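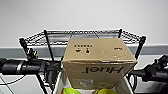
1/4 ¿Puede ya una máquina ordenar un estante? Levantar una carga rígida dejó de ser lo difícil. Una caja de cartón con el «Huel» boca abajo, sobre rejilla de alambre, ofrece caras planas y aristas claras. Queda decidir si se le da la vuelta.

2/4 Con lo blando vamos peor. Un bulto azul mullido entre piezas pequeñas no tiene geometría fija, y cada agarre puede mover lo de al lado.
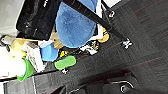
3/4 En marzo, Haruna Higuchi registró en Prirkeso 274 agarres de textil. El 10 % acabó con más de un objeto en la pinza.

4/4 Mi umbral para hablar de tarea doméstica resuelta: 3 horas seguidas sin intervención. Aún no lo he visto.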